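05/01/2023

Fourth session on the Plestberg papers. Sorted box 16 this morning. The finding aid lists it as "correspondence, misc.", but more than half of it is lecture notes from the law seminar, in two hands. The earlier hand is his. The later one I take to be the assistant who replaced him after the dismissal. The paper changes at the same point as the handwriting, from ruled foolscap to a thin unruled sheet with a punched margin, so the division is fairly safe.

The dissertation question is still open. The faculty register gives a defense in June. The printed abstract gives the autumn of the same year. Sabine Hellwig thinks the register records the date of submission and that the clerk used one column for both. I checked seven other entries on the same page. In four of them the register date comes before the printed date by a similar interval. In the other three there is no printed abstract to compare. That is weak support for her reading, and I will put the point in a footnote until the dean's minutes are found.

Read the draft lecture on natural law and legal positivism, leaves 1 to 22. The argument follows the published version up to leaf 14. After that there is a section on the duty to resist an unlawful order that was dropped from the book. He cites Dlamini on delegated authority, which he does nowhere in print. The citation is to a journal offprint and has no page number. Have asked interlibrary loan for the volume.

Two items need a conservator before they can be handled again:

- The letter to Brostik on the vacant chair. The fold has split and there is old tape across the signature.
- The carbon copy of the petition. The ink comes off on the sleeve.

Word count of the transcription stands at 369 for the day, which is low. The second hand abbreviates nearly every noun and I have only now worked out that the raised "t" stands for two different endings. Went back over yesterday's leaves with this in mind and corrected nine readings. One of them reverses the sense of a sentence on the limits of judicial review, so the quotation in chapter 3 has to be changed as well.

The publisher wants the chapter on the Plulby years cut by 2,000 words. The section on faculty appointments can go to an appendix. I do not want to lose the account of the oral examination, which is the only place where a student describes how he taught.

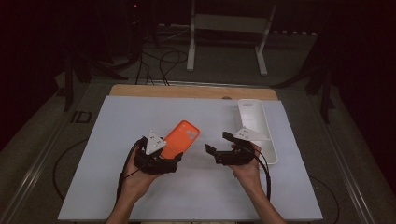 *Orange phone case and white tray, gray board on the table.*

Evening: retyped the chronology from the first teaching post to the second arrest. Three gaps remain. The longest runs from his return from the study year abroad to the first signed review, and nothing in the boxes seen so far covers it. The pension file may, if the ministry kept the employment book with it. Wrote to them again and quoted the old reference number this time.

Tomorrow: box 17, leaves 23 onward of the draft lecture, and the index cards if the reading room has brought them up. Return the microfilm.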